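30 July 2023 — Tornosano suturing kit, trial unit, bench 2

Three stitches tied on the pink pad, needle going in for the fourth.
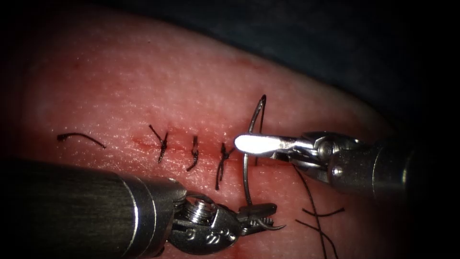 Gorstead wrote back that the tremor filter should stay at the default until we have logged 40 throws, and that their own pads gave out well before the instruments did. Fine, leaving it alone.

Count so far is 63 counting the Erkmont pads, so we're past that anyway. Two needle drops, both on regrasp with the left arm. Cut tails come out uneven, my doing.

Still to ask: price of spare jaws, and whether the October quote covers training.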